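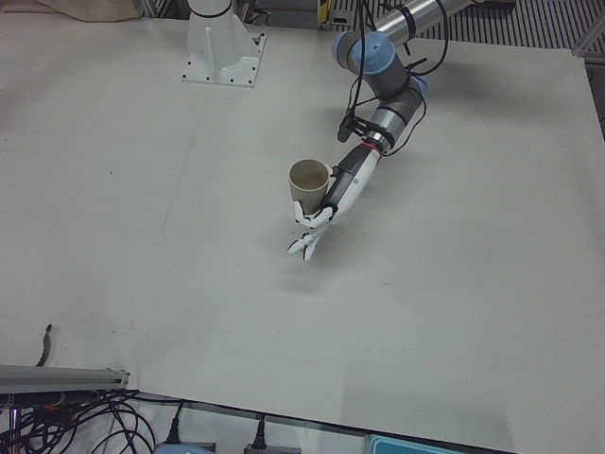
Pre-Release Inspection Checklist: Print and Audio Review Copies
Arnamico Books, Production Desk
Title under inspection: Morelli, a memoir in essays (trade paperback, e-book, audiobook)
Stage: second proof

Mark each item P (pass), F (fail) or N/A. Comments are required for every F and optional otherwise. An item marked F holds the title at this stage until the item is re-inspected.

Section A. Interior, print

A1. Page count matches the job ticket. P
Ticket and bound proof both show 300 pages, including front matter and blanks.

A2. Chapter openings fall on right-hand pages. F
Chapter 6 opens on a left-hand page. The blank ahead of it was dropped when the acknowledgments were moved to the back. Restore the blank and check the folios that follow.

A3. Running heads agree with the table of contents. P
Shortened heads are used for the four longest essay titles. The short forms match the style sheet.

A4. Widows, orphans and loose lines. F
Page 131 carries a single word at the top. Tightening the second paragraph on the preceding page should pull it back. Do not change the wording to fix this; the author has signed off on the text.

A5. Footnotes begin on the page where they are called. P
One long note in the essay on the family pharmacy runs over to the next page. Acceptable under house rules.

A6. Photo insert is collated in the correct order. N/A
Insert dropped at first proof. Remove the line "with photographs" from the title page (see B2).

Section B. Legal and rights

B1. Copyright page complete: notice, edition line, ISBNs for all formats, printer's key. P

B2. Title page matches the cover. F
Title page still reads "with photographs." Cover does not.

B3. Permissions on file for quoted material. F
Song lyric in the epigraph to the third essay: request sent, no reply received. If no permission arrives before the files go out, the epigraph comes off and the essay opens on its first paragraph. The author has agreed to this in writing.

B4. Disclaimer on changed names present and worded as approved. P
Approved wording is the longer version. An older proof had the short one, so anyone working from saved files should check.

B5. Legal read completed; all queries closed. P
Two queries in the essay about the lawsuit were closed by cutting a job title and a street name. Both cuts verified in this proof and in the e-book file. Audiobook checked separately, see D3.

Section C. E-book

C1. File validates without errors. P
Validated in Drodine. Two warnings on image size, both for the cover, no action needed.

C2. Contents links resolve. P
All 44 links tested by hand on a phone and on one e-reader.

C3. Footnote links go out and return. F
Return link on the last note of the final essay sends the reader to the start of the chapter. Reported to the conversion vendor.

C4. Italics and small caps kept in conversion. P
Small caps were replaced with plain capitals in the letters section -- this is intended and is noted on the style sheet.

Section D. Audiobook

D1. Opening and closing credits match the approved script. P

D2. Room tone and levels consistent between sessions. F
Audible change in level partway through the essay on the school play. The pickup was recorded on a later session. Send back for leveling; a new recording is not requested.

D3. Legal cuts carried into the recording. F
Street name is still spoken. The job title has been removed cleanly. Patch required before release. Treat as priority.

D4. Chapter markers align with the printed contents. P

Section E. Archive

E1. Final files loaded to Grarkivix with correct version labels. N/A
Not due until all F items are cleared. Label first-proof files "superseded" at the same time.

E2. Marked proof scanned and stored. P
Back cover was missing from the first scan. Rescanned and replaced.

Result: HOLD
Items to re-inspect: A2, A4, B2, B3, C3, D2, D3
Items A2 and A4 must be re-inspected together -- restoring the blank will move every later page by one.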